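Clallar Plates: recording and handling rules

Version 3, updated June
Maintainer: Kyung-hwa Joo

Overview

Clallar Plates is a set of two-arm tabletop recordings in which plates are moved between a work surface and a bin. It holds 1556 episodes, recorded in the Pendari and Rivadeneyra cells. This file sets out the rules operators followed, so that anyone adding to the set or filtering it can work to the same standard. File formats and loading code are covered in the Kallolis tools readme.

Before a session

Home both arms and check that neither reports a fault. Wipe the work surface and the plates. Check every cable along its full travel by jogging each joint slowly through its range. A cable that pulls tight or drags over a plate gets re-tied before recording starts. Loops at the base may be left slack but must stay clear of the rails.

The emergency stop is tested at the start of each session and again after any meal break. Write the result in the session log with the operator's initials. Sessions with no logged stop test are held out of the release.

Layout

The bin goes between the arms, with room on both sides for plates. Plates may sit in front of one another but should not be stacked at the start of an episode unless the task code begins with S. Mix colours across the two sides where the task allows. Starting with a plate already in the bin is fine and is logged as a preload. 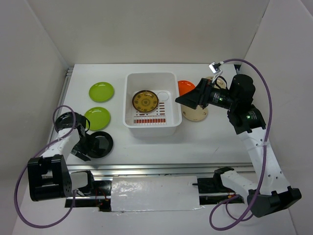
Both arms over the work surface, with one patterned plate in the bin.

Operation

Keep hands outside the enclosure whenever the motors are enabled. If a plate has to be reset by hand, disable both arms first and wait for the status on the console to change. Pausing the recording software does not disable the arms.

Only one gripper may be over the bin at a time. The second arm waits on its own side until the first has cleared the rim. Approach speed near the rim is capped at 25 per cent of the cell maximum.

A dropped plate does not end the episode if it stays on the surface and can be reached. Stop if it leaves the surface, chips, or lands against a rail. Chipped plates go out of service the same day, even when the damage is minor.

Labels

Each episode is marked complete, partial or stopped. Use partial when the plates ended up in the right place but a rule above was broken, and put the rule in the notes field. Over 700 episodes have free-text notes. They have been spell-checked and are otherwise as the operators wrote them.

Known issues

Early Rivadeneyra sessions used an older log sheet with no preload field. Those entries are blank and should be treated as unknown.

Episode numbers in the Pendari folder start at 1000. There are no missing files before that.

Corrections

Send corrections to the maintainer with the cell name and episode number. Please don't edit labels in place.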